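Stotuvon Bimanual Handling Project
Progress report to Okham, work package 3
Sunday, February 23, 2020
Prepared by Damián Salinas

Status

Data collection for the cup task stopped at episode 349 of a planned 494. The cause was a fault on the right arm. The left arm is not affected. No one was hurt and no hardware was lost.

Fault

During episode 349 the right arm dropped out of position control while moving toward the cups. The controller log shows the elbow joint reporting a jump of 37 degrees between two consecutive readings. The following-error limit tripped and torque was cut to that arm only. The left arm went on running its own trajectory until Lejla Georgiev pressed the stop.

We treat these as two separate problems. The first is a bad encoder reading, most likely from a worn connector at the elbow. The second is more serious: a trip on one arm should stop both, and it did not. The link between the two controllers was left out when the Prallel driver was updated, and our acceptance check did not cover it.

The cell has since been powered up for static checks only -- torque limited, both arms held above the table, cups left standing between the grippers and the mat clear.

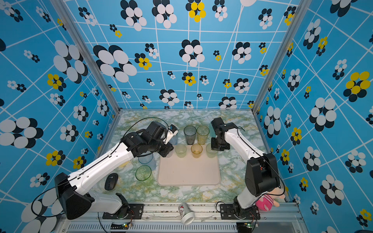 Corrective actions

1. Replace the right elbow connector and cable. Parts ordered from Vukčević.
2. Restore the shared stop between controllers. Done in software; a hardwired line will follow.
3. Add a forced-trip test for each arm to the startup check. Draft written by L. Georgiev, under review.
4. Re-examine earlier episodes for smaller jumps in the elbow reading. In progress.

Effect on schedule

The remaining episodes move to March. We will not resume until items 1 and 2 are complete and tested. No change to the budget is requested at this time.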